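Long drive with a carsick kid, Dekholm to Ellery
Road Trips & Family Travel

mapfolder
Posted 24/07/2021

Hi all, we're driving from Dekholm to Ellery in August with our daughter, who gets carsick if you so much as hand her a coloring book. It's 166 miles and my husband wants to do it in one go. I'd like to stop at Gista for lunch and maybe once more after that. Who's right? Also, does the old road by the lake still make sense or is everybody on the highway now?

tinroof_88
One go! Leave before she's properly awake and you'll be most of the way before she asks for anything. We did that run with 3 kids in the back and the stops were what killed us, everybody out, shoes missing, everybody back in.

pondhopper
Totally disagree with tinroof. With a carsick kid you stop, period. My son was fine for the first hour and then very much not fine, and I had the seat covers to prove it. Gista has a nice park right behind the main street with shade and a bathroom.

tinroof_88
Mine weren't carsick, I'll give you that. I'd still skip Gista though, parking was awful the last time we went through.

mapfolder
Ha, my husband read that and is feeling very smug. What about the lake road?

quietlane
The lake road is gorgeous and I would not take a carsick child on it for any money. Curves the whole way! Highway to Gista, then highway again. We drove it last summer and the only slow part was the roadwork before Ellery. I make one bag for the front seat (wipes, crackers, a change of shirt, water, a big towel) and it never goes in the trunk, however full the car is.
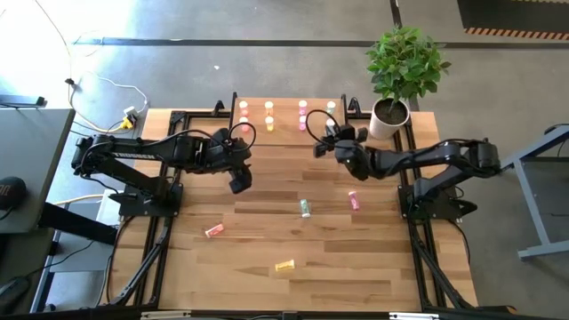
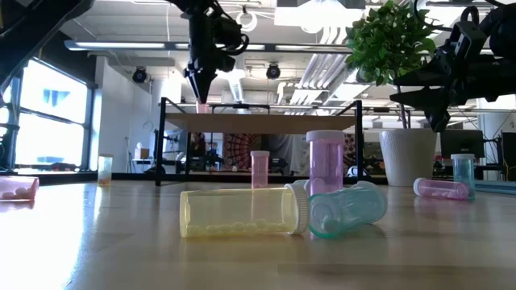
Medicine is the other thing to sort out before you go, so ask your pharmacist what's okay for her age and do it well ahead. I used to toss everything in loose and then dig for it at a gas station with somebody crying behind me. Now each of us has a color. Having one yellow bottle and one teal one, like the two lying down in the second photo, means I can grab the right one without reading a label in a moving car (I'm the passenger, don't worry). Caps on tight, and all of it up front with me where little hands can't get to it.

pondhopper
Color per person is smart, stealing that. We tried the wristbands too and I couldn't tell you if they did anything, but he liked wearing them.

tinroof_88
Wristbands are a waste of money. Open a window and make her look out the front.

pondhopper
He was 4, he liked them, it was worth it to me.

mapfolder
Okay, we're doing highway, lunch in Gista, and my husband gets to pick the leaving time as his prize. Is the Pisus campground near Ellery any good for the night, or should I book something with walls?

quietlane
Walls. Pisus is pretty but the sites by the entrance get headlights all night. If you do camp, ask for one down by the creek.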